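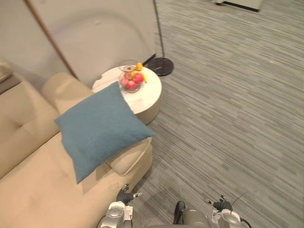

Teaching by hand, one throw pillow at a time

2020-02-28
By Loretta Kvale

I had been promised robots, and I got them, but the thing I remember best from my morning at Skandholm is the sofa. It's a big beige one, the kind you'd be happy to nap on, with a blue pillow and a round side table at the end holding a glass bowl of apples. If it weren't for the grippers reaching in over the carpet, you might think you'd walked into somebody's den by mistake.

The woman who runs the demonstration floor asked me not to print her name (she says her mother would frame it), so I'll call her the lead operator. She has been with the Vullmont project from the beginning, back when it shared a hallway with a tile showroom in the old Humphreys building, and she talks about it the way some people talk about a garden.

"Folks come in thinking we type instructions," she told me. "Pick up pillow, put down pillow. And I suppose you could try that, but have you ever tried to write down how you straighten a pillow? I have. I got a page and a half in and I was still on which corner to grab."

So they show it instead. Sometimes an operator takes hold of an arm and guides it through the motion by hand, and sometimes she works it by remote control, with the machine following along while every movement is recorded. Vullmont's living room set calls for 2,000 of those recordings. There are 11 operators, and they take turns, partly for the sake of their shoulders and partly so the robot doesn't learn one person's habits.

"I'm left-handed, and you can see it," she said. "My early runs all come in from the same side. We had to go back and do a lot of them over with someone else at the controls. I took it personally for an afternoon."
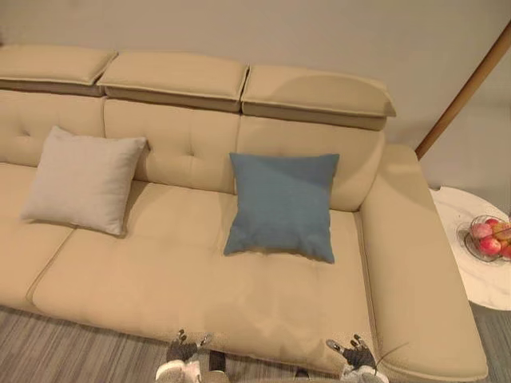
The front edge of the sofa

I asked what new operators find hardest, expecting her to say grasping, and she shook her head before I'd finished the question.

"Getting close without shoving," she said. "You bring both hands up to the front of the seat, and the fingertips just meet the leather, and your whole body wants to lean. Well, your body is not the one doing the leaning, is it? You have to learn to stop there. I tell people to breathe out when they get to the edge."

Pillows come next, and she has opinions about pillows. One that's leaning back against the cushions has to be approached quite differently from one lying nearly flat, and soft things never sit the same way twice, so the operators move them around between recordings and try not to be too tidy about it. Nobody wants a robot that only knows how to help in a perfect room. Her longest remote-control run took 54 minutes, start to finish, over a pillow that kept folding in on itself, and she kept the recording.

"The messy ones are useful too," she said. "If I fumble and then I recover, that's a lesson. I'd like it to know how to recover."

She fetched us both coffee at that point, and we got onto the subject of fingers.

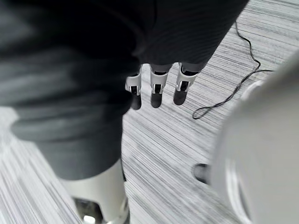

Loretta Kvale
Features writer, Udorside

We spent longer on fingers than I'd planned, and I'm glad. Through the wrist camera you get a very different idea of the work: gray fabric in heavy folds, black fingertips hanging over the striped carpet, a thin cable wandering across the floor, and a good deal of blur when things are moving.

"It takes a while to like that view," the lead operator said. "Up at the head you have the whole room. Down at the wrist it's all sleeve and carpet, and you think, what on earth am I looking at? But for the last little bit of a reach, that's the one I want. I'd give up the other before I gave up that."

She watches the cables, too. It's the first thing she checks when she comes in and the last thing she nags about when a shift ends. The sleeves are a close second.

Before I left, I asked if she ever catches herself doing it at home. She laughed and said she'd spent most of a weekend last April fluffing her own couch very slowly, with both hands, while her husband waited to sit down.

The kitchen set is next on the schedule, and she's already worrying about dish towels.

Contact the features desk | Copyright 2020 Udorside | Back to top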